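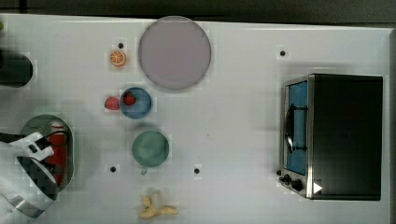
Toy food, bowls and a toaster oven on a white table.

What does a toaster oven do?

A toaster oven is a small oven that sits on a table or counter. It can toast bread, warm up leftovers and bake a few cookies. A big kitchen oven can do those jobs too, but it has much more space to heat.

Inside a toaster oven are thin metal rods called heating elements. Electricity runs through them and they get very hot. Some glow orange. The heat travels to the food and dries out the surface of the bread. Then the bread turns brown and crunchy.

The one on our table has a door with a window, a handle and two knobs on the front. On many toaster ovens, one knob sets how hot it gets and another sets the time.

What goes in, and what stays out?

Bread, pizza and potatoes can go in. A banana, an orange slice or a strawberry is good to eat cold, so put those in a bowl or on a plate. Toy fruit never goes in any oven – it can melt and smoke.

Staying safe

Ask a grown-up before you turn an oven on. The door and the top stay hot after the food is done. Wait, and let a grown-up take the food out with oven mitts.

Try it

Toast 3 slices of bread with a grown-up, each for a different time. Which one is darkest? Which one is the crunchiest?

Written by Si-eun Hyun, 15/06/2024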